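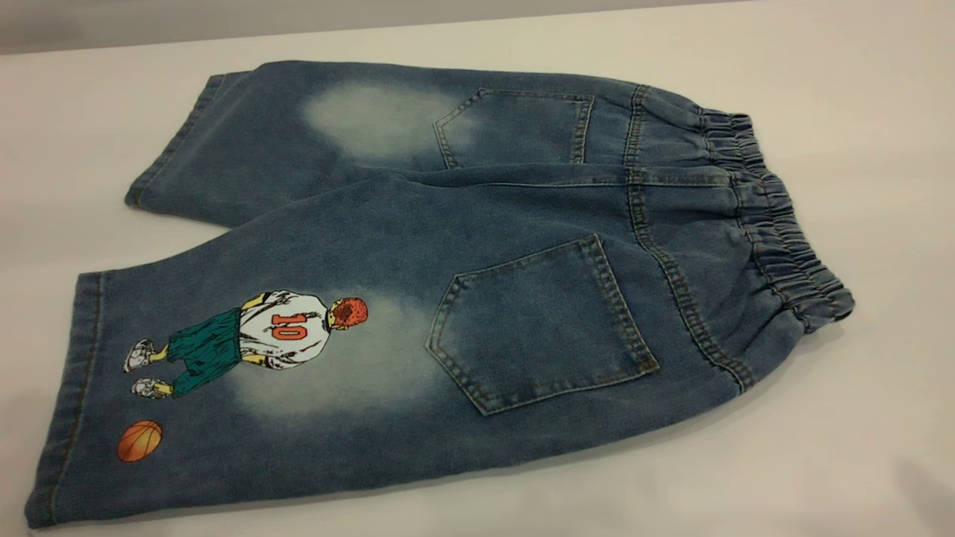
청바지나 데님 반바지는 몇 번 입고 빨아야 하나요?

정해진 횟수는 없고, 냄새가 나거나 얼룩이 눈에 보이거나 무릎과 허리가 늘어졌다 싶을 때 빨면 됩니다.

생활게시판 > 빨래와 수선
데님 세탁 주기, 다들 어떻게 하세요?
조회 643 | 댓글 27

글쓴이 보리차한잔
안녕하세요, 늘 눈팅만 하다가 처음 글 남겨 봅니다. 맨 위에 적은 건 얼마 전에 제가 이 게시판 옛날 글을 뒤지다가 찾은 문답인데요, 읽고 나니 오히려 더 궁금해져서요. 저는 어릴 때부터 어머니가 한 번 입은 옷은 무조건 세탁기로 보내시는 집에서 자랐거든요. 그런데 결혼하고 보니 남편은 청바지를 한 계절에 한 번 빨까 말까 하는 사람이더라고요 ㅎㅎ 처음엔 기겁을 했는데, 색은 확실히 남편 바지가 훨씬 곱게 남아 있어요. 여름에는 땀 때문에 그냥 두기도 찝찝하고, 빨자니 물이 빠지고. 다들 어떤 기준으로 하시는지, 세탁기 설정은 어떻게 하시는지 경험담 좀 나눠 주세요. 미리 감사드려요!

골목세탁
반갑습니다~ 저는 좀 자주 빠는 편이에요. 여름엔 두 번 입으면 빨고, 겨울엔 훨씬 뜸하게요. 대신 꼭 뒤집어서 지퍼 잠그고 찬물로 돌립니다. 탈수는 600으로 맞춰 두고 절대 안 올려요. 예전에 세게 돌렸다가 허벅지 쪽에 허연 줄이 죽죽 생겨서 얼마나 속상했는지 몰라요. 세제는 Clelano 중성 쓰는데 향이 약해서 저는 좋더라고요. 향 진한 거 좋아하시는 분은 심심하실 수도 있어요.

느린재봉틀
윗분 말씀에 대체로 동의하는데 자주 빠는 건 좀 반대예요. 자켓은 특히요. 속에 티셔츠를 받쳐 입으니까 땀이 바로 닿지도 않잖아요. 저는 입고 들어오면 베란다에 하룻밤 걸어 두고, 소매랑 깃만 젖은 수건으로 톡톡 두드려 줘요. 그렇게만 해도 한참 입습니다. 연하게 바랜 자켓은 더 그래요. 허옇게 된 데가 이미 실이 약해진 곳이라 세탁기에 자꾸 넣으면 거기부터 해지거든요.
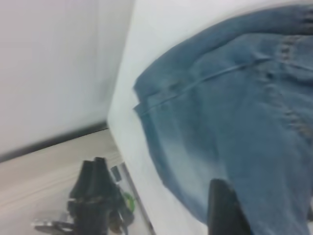
제가 쓰는 손빨래 순서 (느린재봉틀)

1. 욕조나 큰 대야에 찬물을 받고 중성세제를 풀어요. 물에 먼저 풀고 옷을 넣어야 해요.
2. 뒤집은 옷을 푹 담그고 손바닥으로 꾹꾹 누릅니다. 비비지 마세요.
3. 물이 파래져도 놀라지 마시고 맑아질 때까지 헹굽니다. 진한 새 옷은 꽤 오래 걸려요.
4. 비틀어 짜지 말고 큰 수건에 돌돌 말아 물기를 빼 주세요.
5. 솔기를 손으로 당겨 펴고 그늘에 거꾸로 넙니다.

골목세탁
아이고 정성이 대단하시네요 ㅎㅎ 저는 애가 셋이라 3번에서 포기할 것 같아요. 그리고 이건 좀 다르게 생각하는데, 땀이랑 피지가 오래 남아 있으면 그것도 천에 좋지는 않을 거예요. 제 여름 반바지 하나는 안 빨고 버티다가 안쪽 허리가 누렇게 되어서 결국 못 살렸어요.

느린재봉틀
그건 맞는 말씀이에요. 제가 자켓만 생각하고 썼네요. 맨살에 닿는 반바지는 저도 자주 빨아요.

달무리
저는 냉동실파였습니다. 어디서 얼리면 냄새가 없어진다길래 비닐에 넣어서 하룻밤 얼려 봤거든요. 꺼냈을 땐 그럴듯했는데 입고 좀 돌아다니니까 냄새가 그대로 올라오더라고요. 남편한테 만두 옆에 왜 바지가 있냐는 소리만 들었네요. 차라리 바람 쐬는 게 낫습니다. 보관은 두꺼운 청바지는 접고, 자켓은 어깨 넓은 옷걸이에 걸어요. 고무줄 허리인 건 걸면 늘어지는 것 같아서 다 접어 둡니다. 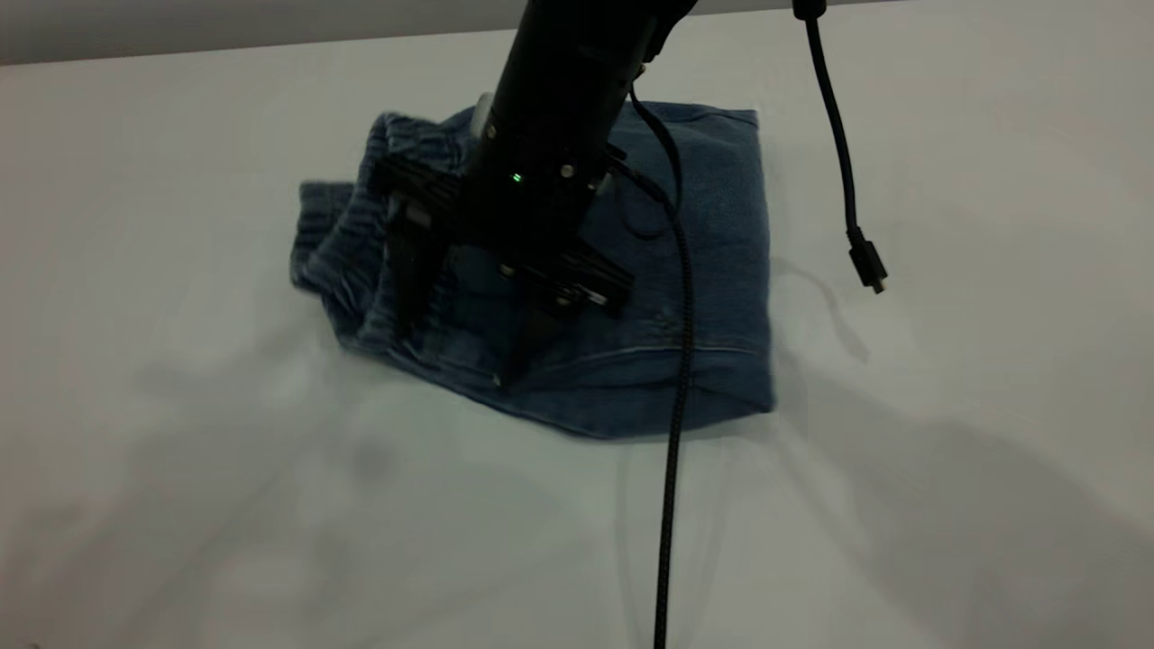 Dalibor Hrnčiar
한국어가 아직 서툴러서 천천히 씁니다, 이해해 주세요. 접는 것은 저도 찬성입니다. 하지만 같은 선으로 계속 접으면 그 선만 하얗게 됩니다. 제 할머니는 꺼낼 때마다 접는 자리를 조금 바꾸라고 하셨습니다. 그리고 첫 세탁에 식초를 넣으셨는데, 색이 정말 고정되는지는 저도 모르겠습니다. 집에서 샐러드 냄새가 났습니다.

달무리
한국어 너무 잘하시는데요! 접는 자리 바꾸는 건 오늘부터 해 볼게요. 식초는 저도 해 봤는데 물은 똑같이 빠졌어요. 섬유유연제 대신 조금 넣는 정도면 모를까 저는 기대 안 합니다.

느린재봉틀
식초는 저도 큰 효과 못 봤어요. 그래도 할머니 이야기 참 좋네요. 혹시 건조기 쓰시는 분 계세요? 저희 동네 빨래방 Vuletell에 큰 건조기가 들어왔는데 데님 넣어도 되는지 늘 망설여져요.

골목세탁
고무줄 들어간 건 말리고 싶어요. 저는 급해서 고온으로 한 번 돌렸다가 허리가 우글우글해졌어요. 저온으로 잠깐만 돌리고 나머지는 널어서 말리세요.

보리차한잔
우와, 자고 일어났더니 댓글이 이렇게나! 한 분 한 분 정말 감사해요. 우선 저는 반바지는 두세 번 입고 찬물에 뒤집어서, 자켓은 바람만 쐬는 걸로 정했어요. 그런데 하나만 더 여쭐게요. 허옇게 물 빠진 자국이 다리 양쪽에 크게 있으면 염색으로 덮을 수 있을까요? 진한 색 바지라 유독 눈에 띌 때가 있더라고요. 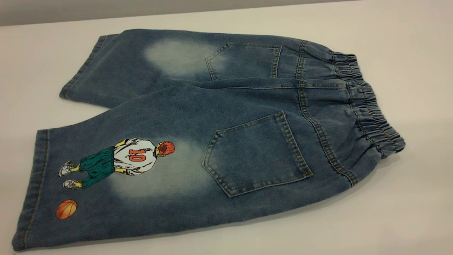

물 빠진 자국이 있는 데님 반바지, 뒷면

느린재봉틀
전체를 진한 남색으로 염색하면 차이가 줄긴 하는데 완전히 같아지지는 않아요. 바랜 데랑 아닌 데가 염료를 먹는 정도가 달라서요. 스티치 실도 같이 물들 수 있으니 안 보이는 솔기 안쪽에 먼저 시험해 보세요. 저는 Wongsuwan이라는 수선집에 한 번 맡겨 봤는데, 사장님이 그냥 입으라고 돌려보내시더라고요 ㅎㅎ

달무리
저도 그냥 입는다에 한 표요. 일부러 그렇게 만들어 파는 옷도 많은걸요. 그래도 염색해 보시면 7월 지나기 전에 꼭 후기 남겨 주세요, 저도 하나 있어서 궁금해요.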